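Home Diary Older Newer About

Coffee, and not enough of it

Posted Thursday by Ada Zanetti

7.10 am. Kettle on. Writing this standing up so forgive the state of it.
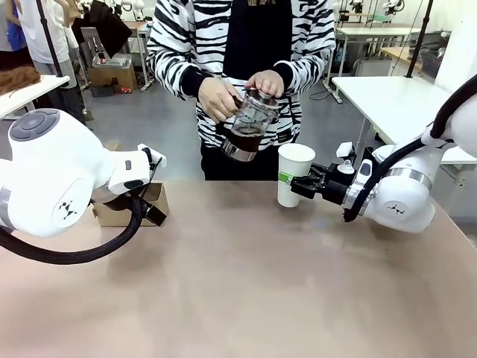 Slept badly, woke at five with the list going round. Bread, milk, cups, the big tin of coffee, ring Gerardo. Got up in the end and did the bread. Second loaf sank in the middle but it'll slice.

The open morning at Florkthorpe starts at ten and I said I'd do the drinks. Said it in October when December was a long way off. Tahsin has put out chairs for 70. We won't get 70. We might get 70.

Coffee is the worry. Gerardo swears by 3 pots on the go at once, one pouring, one resting, one brewing. I only have the two glass ones and the lid on mine has gone slack, so you have to keep a thumb on it or it drops in somebody's cup. Did that last year to a very polite man in a good coat. He drank it.

Grind is Bortolotti, the dark one. Mum's brand, though she'd say I make it too weak. 60 g to the litre is what Settimio told me and then he does it by eye himself, so who knows. I do it by the blue scoop. Five scoops, level, and a bit.

Paper cups this time, no more washing up till two in the afternoon. Cups came from Sanside in one enormous box, 600 of them, becuase it was that or a packet of twenty. They are living in the bath. Annunziata asked if I was opening a café. Might as well.

8.25. Toast eaten over the sink. Practised pouring, which sounds daft but I've had the hang of it wrong for years. I always went in too high and too fast and got the splash up the side. Slower, spout nearly on the rim, stop well short so there's room for milk. Cup doesn't want to be standing on the table either if someone can hold it up to you, much easier on the wrist. Drank two of the practise ones. Hands a bit jumpy now.

Rang Gerardo. No answer. Rang again. He was in the van, he's got his own pot and he'll bring the Destau flask as well, the tall one with the dent. Good. That's one thing.

Sugar!! Forgot sugar. There's a jar at the back with a hard lump in it like a paperweight, have bashed it with the rolling pin. 700 g left once I'd got it loose — plenty. Spoons in my coat pocket so I can't leave without them.

9.05. Going in a minute. Car smells of bread. Have put the pots on the passenger side wrapped in the green towel and the seatbelt round them.

11 pm. Back, in bed, feet like boiled puddings. It went fine. Ran out of milk before coffee, never had that happen. Tahsin went to the garage and came back with four pints and a scotch egg. A girl asked whether we had decaf and I said yes and then had to go and find out. We hadn't. Gave her tea.

Settimio turned up late, tasted mine, said nothing, had another. Taking that.

Didn't sit down till gone one. Burnt my finger on the metal bit of the lid, left hand, not bad, ran it under the tap. Must get a new lid or a new pot, keep writing that.

Still have a bathful of cups. Would quite like a bath. Moving them tomorrow, into the hall I suppose, or under Annunziata's stairs if she'll have them. Loaf with the sunk middle went first, funnily enough.

Light off.

3 comments Share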